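Plarkura: Learning Stacking from Few Demonstrations
Interim progress report to Sonulow, work package 2

Status

Data collection for the block stacking task is complete. Training of the first policy is complete. Evaluation is under way and will continue into the next period. Spending is within the approved budget.

Collection

The target was 300 teleoperated demonstrations on the tabletop cell. We recorded 325 and kept 300 after review. Episodes were rejected for dropped network frames or for an operator restart in the middle of a grasp. Block positions were varied by hand between episodes. The bowl stayed on the table throughout as a fixed distractor.
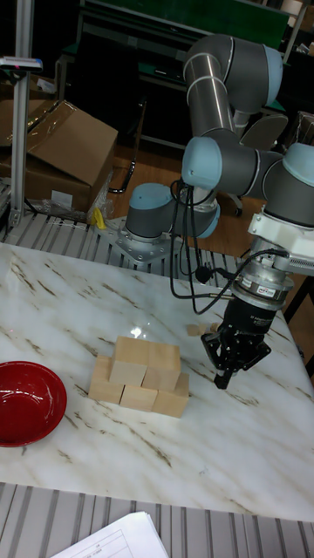

Figure 1. Two-layer arrangement, three blocks below and two above, gripper empty to the right of the stack.

Each episode is stored with joint positions, wrist force readings, gripper width and the fixed camera stream. The Clirkora logging package handled time alignment. An offset between the force signal and the video was found early in the period and corrected in all stored episodes, so no data had to be collected again.

Clutter condition

The proposal called for a second condition with mixed block sizes. Small blocks are placed among the full-size ones, and the policy must select only the full-size ones. This condition accounts for 200 of the retained episodes.
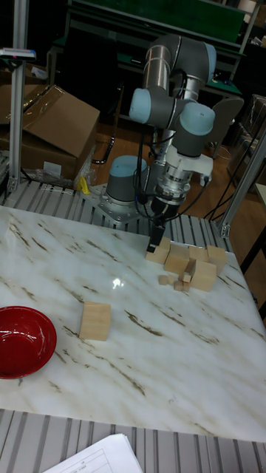
Figure 2. Mixed block sizes grouped on the right of the table, with a single cube set apart toward center-left.

Selection errors in early trials came mainly from small blocks resting against large ones, where the segmentation step merged the two. The Psarras segmentation model was retrained with more of these contact cases. Merged masks are now less frequent but have not been eliminated.

Grasp approach

The policy outputs a vertical approach in every case. Fingers point down and the wrist rotates to match the block faces. A tilted approach was tested and dropped after it disturbed neighboring blocks too often.

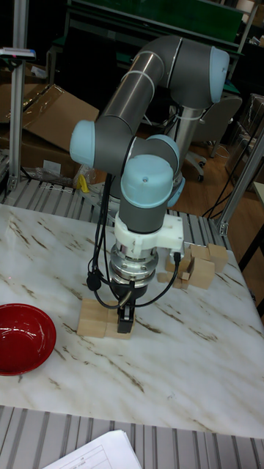 Third-layer placement

Placement on the third layer remains the weakest part of the task. Small position errors in the lower layers add up, and the top block is released slightly off center. We now use the wrist force reading to detect contact before release, in place of a fixed height.

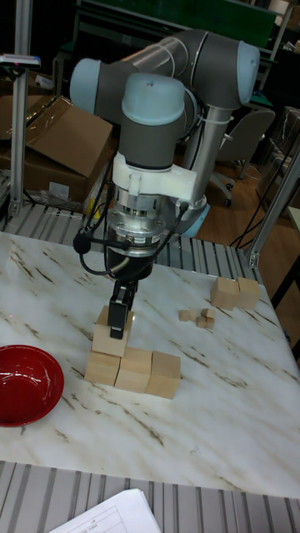
Plarkura Manipulation Group

Work planned for the next period: complete the evaluation of both conditions, compare force-based release with fixed-height release on the third layer, and deliver the cleaned data set to Sonulow with its format notes. The evaluation protocol is unchanged from the proposal. One risk is open, namely the remaining segmentation errors in clutter. If they persist, we will request a short extension of this work package within the existing budget.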